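From the Book Room

Hello again, dear readers, and thank you to everyone who dropped boxes off at the Josden Street hall this February. We're up to 2,910 books on the shelves now (goodness!), and the back table is finally getting a bit of breathing space, though I wouldn't say no to another afternoon of sorting if you have one to spare.

This month I've been working through the Chinese-language donations, a job I'd put off for far too long. Most came from the Lacson family, who were clearing their father's study, and they are lovely things, well thumbed and full of character. My own reading of Chinese stops at menus, so Gisa has kindly offered to sit with me and write out little slips with the titles in English. 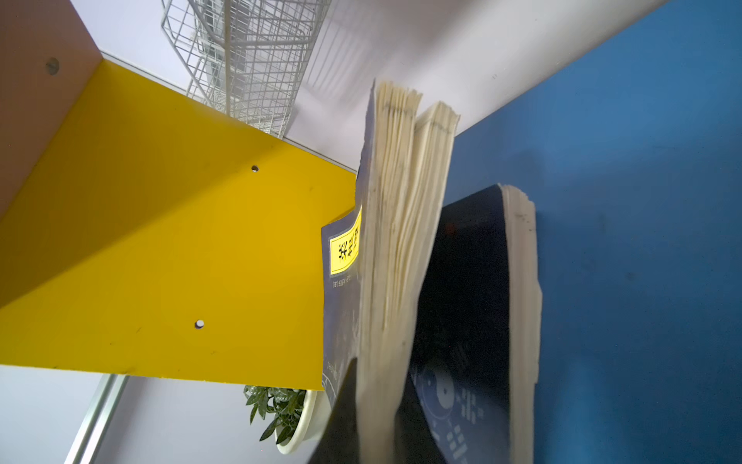

We're standing the bigger paperbacks up between proper bookends from now on, as the heavy ones do like to slump, and a slump is very hard on a spine. If you take one down, please close it gently and slide its neighbours back together before you wander off for your cuppa.

The next sorting session is Saturday, Feb 25, 2023, starting at 2 in the afternoon. Bring your reading glasses and a pencil. I'll bring the lemon slice, and if anyone has spare bookends hiding in a cupboard at home, I'd be ever so glad of them.

Marlene Sampaio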